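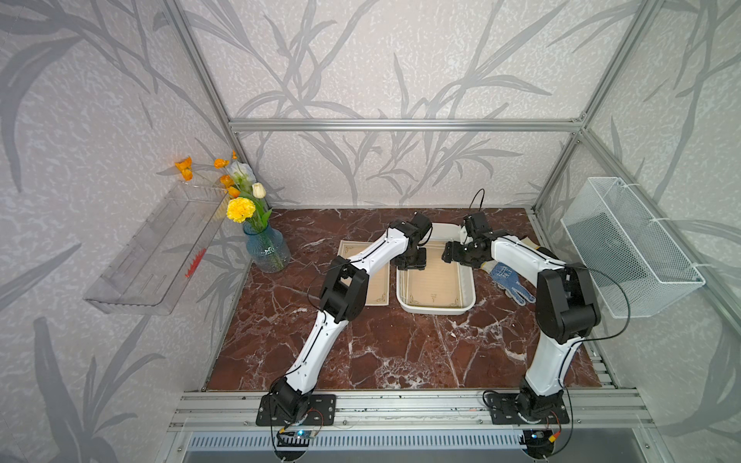

Anqi Gu wrote back at 9 that the liners from the new pack are the same size as the placemats, so they can't sit flat in the shallow trays unless we trim them first.

Ticket 714, paper liners and placemats, Dristeo order
Status: open
Opened by: Amrit Turcotte

Thank you for the quick answer. I checked again with the white plastic tray with the rounded corners. The beige liner in it is from the old pack, with the corner ornaments printed very faint. It fits well. The placemat I left flat on the marble table beside it, for comparing. It has the thin border and the small flourishes in the corners, and this print looks good to me.

So I have two problems and not one.

1. The print on the old liners is too weak. The small mark in the middle is hard to notice from a standing position.
2. The new liners from Hidura are too long for the tray. I folded the short side of 5 liners, but the fold comes up again after a few minutes.

What I tried until now: I turned the liner by a half turn (no change), I pressed it overnight under a Chauhan catalog (a little better), and I cut one with scissors. The cut one lies flat, but then the border is missing on one side and guests will see this.

The work glove with the blue dotted palm can stay next to the tray, I still need it for opening the cartons.

Update, 14:00. Anqi asks if we can use the Zovia trays for the long liners. I don't have one in this room. Please send one and I will test it the same day. Until then I use only the old pack, and I keep the new one closed in case it must go back.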